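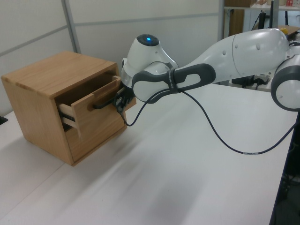
Home | Reviews | Shop Floor | Archive | Search

Moltance tabletop arm: seven months on the drawer bench

Review by Radomír Kadlec
Sat 4 July

We make small cabinets and bedside units at Laitinen. Every drawer gets opened and closed before the piece is packed, and on a sample from each batch we do it a lot more than once. Until last fall that was a person's job. Two people split it across a shift, standing, one hand on the cabinet and the other on the pull.

The Moltance arm took over the sample testing in October. It is a white arm with a two-finger gripper, and it works on our single-drawer oak cabinet by taking hold of the black bar handle and drawing the drawer out and back. We run 50 cycles on each sample piece.

Setup

Getting it going took 14 working days, which was longer than we planned. Most of that went into the handle. A bar pull on two posts gives the fingers something to close on, but if the cabinet is set down at a slightly different angle the grip lands off center and the drawer racks. We ended up marking the table with tape. Teaching a new position is simple enough that everyone on the bench can now do it – you move the arm by hand, save the point, and move on to the next one.

Knob pulls are another matter. We tried a round knob from Grimport and the fingers slid off it more often than I would accept. Those models are still tested by hand.

What it does well

It pulls the same way every time. When a runner is tight at one spot, the arm's log shows it at that spot on each cycle, and we can take the drawer back to assembly with something to point at. Before, it was one tester's opinion against one assembler's, and that caused some bad afternoons.

What it doesn't do

It does not feel grit in a runner or hear a squeak. It does not notice that a drawer front is a hair crooked. Mesfin Abera, who did this job by hand before, catches all three in one pull. He now loads the samples, reads the log and does a final check on every piece. His shoulder is better, he tells me, and he is bored for part of the morning. Both of those seem worth reporting.

The other tester moved to finishing at the same pay. She asked for it, but the opening existed only after the arm came in, and people on the floor noticed that. If you buy one of these, tell your crew early what happens to their hours. We told ours a week before delivery and it was too late.

Small complaints

The cable hangs down near the wrist and needs watching when you swap pieces. The gripper pads wore faster than I hoped, and replacements from Vivel took 20 days to arrive. Keep a spare set.

Would I buy it again? Yes, for bar handles and repeat work. For a shop with mixed hardware and short runs, I would wait.

7 comments | 14 shares

Contact | Copyright | Back to top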